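# Putting the store shelves in order

Project report, Telma Cáceres and Panagiotis Vidmar
Hultmont College, Practical Organisation module

## 1. What we set out to do

The supply store at the Wultardale building has an open shelving unit that everyone on our course uses. Most of what goes on it comes in thin plastic packaging, and by the middle of the spring term it was hard to find anything. Bags were pushed in on top of each other and the ones at the back were forgotten. Our tutor had already ordered the same item twice.

We wanted to answer two questions. Does giving each kind of package its own compartment make it quicker to find? And will people keep to the arrangement once we have stopped watching over it?

## 2. The shelves

The unit is open at the front and split into compartments by upright dividers. There are no doors, so whatever is in a compartment can be seen from the room, provided it isn't behind something else. The compartments are too deep for small soft packs. A single bag put at the front looks tidy, but it hides whatever is behind it.

We did not buy any boxes or trays. The module allows a small budget, but we wanted to see how far we could get with the shelves as they were.

## 3. Sorting the packages

We took everything off first and sorted it on the floor by type. Torn packaging went to one side for the tutor to look at. After that we agreed which compartment each type should have, and put the packages back one at a time.

Soft plastic packs are awkward to shelve. They crease, slide over one another and will not stand up unless they have something to lean on. Telma tried laying them flat, which worked until there were four or five in a pile. Panagiotis stood them on edge against the divider and this was better, though the thinnest ones still folded over. 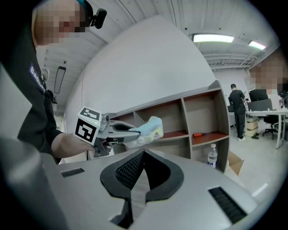
*Figure 1. One of the pale blue packages in front of the shelving. There is a small yellow warning label on the corner.*

Labels caused some discussion. Some of the packages carry a warning label and we thought these should face outwards. It takes slightly longer to put a pack away like this, and Panagiotis felt most people would not bother. We kept it as a rule anyway.

## 4. Testing the arrangement

We asked 19 students from the Tinidmont group to find one named item each, seven before we sorted the shelves and the other 12 afterwards. We did not use the same people twice, as they would have remembered where things were.

Before sorting, most people started by pulling out whatever was at the front. Afterwards they usually looked along the row first and then reached into one compartment. Two went to the wrong compartment because our paper list on the wall used a different name from the one on the pack. We have corrected the list.

Putting things back was less successful. The twisted or crumpled bags take up more room than flat ones, and people tended to leave them near the edge.
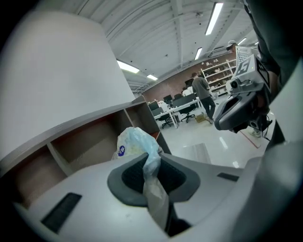

*Figure 2. A crumpled bag held in front of the right-hand compartment.*

## 5. What we would change

- Use the name printed on the pack on the wall list.
- Put a stiff card between piles so the thin packs stay upright.
- Leave one compartment free for opened bags.
- Block off the back of the deeper compartments.

Ms Insaurralde has agreed that we can fit the cards in May. We will check the shelves again seven days after that and add the result to the appendix.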